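Section 4: Refilling the dry store from packets

Last updated 07/08/2019

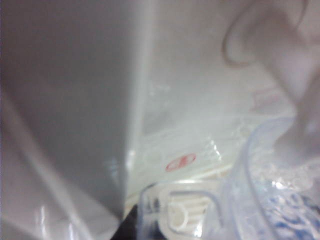 Fig. 5. Pale packet behind a clear container.

The Turcombe range of tubs is sold as keeping food fresh for months. I have my doubts, and so does Razia Marwat, who tested the first set with me in January. Treat the steps below as a way of avoiding spills and stale rice. Promises on the sleeve are another matter.

1. Wash the tub and lid by hand. The makers say the dishwasher is fine. Ours came out cloudy.

2. Leave both parts open on a rack for 60 minutes, then wipe round the rims with a dry cloth.

3. Check the weight on the packet before you cut it. The medium tub is meant to hold 800 g. It will, if you are filling it with sugar. Pasta shapes are hopeless.

4. Stand the packet upright behind the tub and snip one corner only.

5. Pour slowly and stop when there is a finger's width left at the top. Tap the tub on the worktop and top up if it settles.

6. Fold the packet down and peg it if anything is left. Keep the part with the date on it.

NOTE: Small plastic clips and catches are easily mislaid. Look inside the tub before pouring.

CAUTION: Do not squeeze the sides to force the lid on. More than 100 refills are claimed for the Hirport seal, but we had one go slack well short of that. Van Loon lids look the same and do not fit.

Labels are covered in Section 5. I would use masking tape.

Fouzia Pirzada

5 comments | 60 shares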